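Old cables and chargers: collection until the end of June

Since the move to the Elletside building we have 46 drawers full of cables which no longer fit to any device. In June we give them away together, and Aebischer will pick everything up with one truck.

Please bring power cords, chargers and extension leads to the ground floor, next to the mail room, before 4 p.m. Batteries do not belong in the collection, also not the small ones from keyboards. For these there is the red bin at Fladora, the shop across the street.

Last year we handed over 171 kilos. Cords that still work well go first to the repair shop Dulel, so put a piece of tape on them and write "good". If you are not certain, leave the tape away and they will test it.
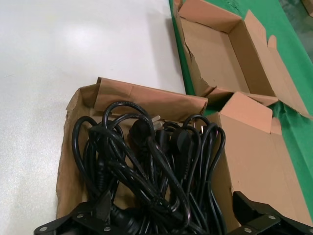 Facilities and Supplies, Elletside

A cardboard box is enough for the cords, you do not need to untangle them. Larger devices, such as printers, must be registered with us in room 31.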